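Countertop

A countertop, also called a worktop or a bench top in some countries, is a raised, flat and horizontal surface built for work in kitchens, bathrooms, shops and laboratories. It usually rests on cabinets and is fixed to them. The word comes from the older "counter", a table on which a merchant counted money, and in American English it came to mean the top surface only, while the part under it is called the base or the base cabinet.

History

In most old houses the kitchen had no countertop in the present sense. Food was prepared on a free table in the middle of the room, and the washing was done in a separate stone or wooden sink. When kitchens became smaller in the cities, the table was moved to the wall and joined with the sink and the storage below. The continuous countertop, which passes over several cabinets without a break, became common in the twentieth century together with factory-made kitchen furniture.

The historian of housing Hatice Oral has described this change in her study of apartment buildings in the Soylu district. In the older apartments of the district the cook worked sitting at a low table. In the newer ones the cook stood. Oral considers that the standing position changed also the tools, and that knives with longer handles and heavier cutting boards were bought in the same years. Other authors do not agree and explain the new tools by higher incomes.

Materials

Natural stone. Granite and marble are the best-known stones for this use. Granite is hard and resists scratches well. Marble is softer, and acids such as lemon juice or vinegar leave dull marks on it, which are called etching. Bakers like marble because it stays cool and dough does not stick to it easily. The lines in marble, named veining, come from other minerals which were present when the stone was formed. They may be gray, green, gold or pink, and the cutter must decide in which direction they will run when two slabs meet.

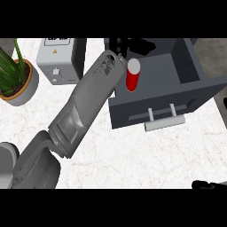

White marble countertop with faint pinkish-tan veining (computer rendering).

Wood. Wooden tops are made from strips glued together, most often maple, beech or oak. They are warm to the touch and can be sanded again when they are damaged. They need oil from time to time, and water should not stand on them near the sink.

Laminate. A laminate top is a thin decorated sheet pressed on a board. It is cheap and light, and it is sold in many colors. Its weak point is the edge, where water can enter and make the board swell.

Other materials. Ceramic tile, stainless steel, concrete and engineered stone are also used. Steel is usual in restaurant kitchens because it is easy to clean and does not burn.

Dimensions

The depth of a kitchen countertop depends on the cabinets under it and on the local habit. Early catalogs show large differences. The Gostari catalog offered tops in two depths, and the smaller one, 429 millimeters, was intended for narrow corridors and boats. The larger one was 615 millimeters. The front edge normally projects a little beyond the cabinet doors, so that liquid falls on the floor and does not run along the wood.

Height is a matter of comfort. A top which is too low gives pain in the back, and one which is too high tires the shoulders. Fikri Sumampouw, a furniture maker from Miton, proposed to measure from the bent elbow of the person who cooks most often. His method is still used by small workshops in that town, although factory furniture keeps one fixed height.

Installation and care

Stone slabs are heavy and should be carried on their edge, as a slab held flat can break under its own weight. The base cabinets must be leveled before the slab is put on them. Small gaps are filled with thin pieces of plastic, and the joint with the wall is closed with silicone.

Marble and some granites are treated with a sealer, which goes into the pores and slows down the entry of oil and wine. The sealer does not protect against acids. For daily cleaning, warm water with a little mild soap is enough. Powders and rough sponges remove the polish.

See also

Backsplash
Butcher block
Kitchen cabinet
Marble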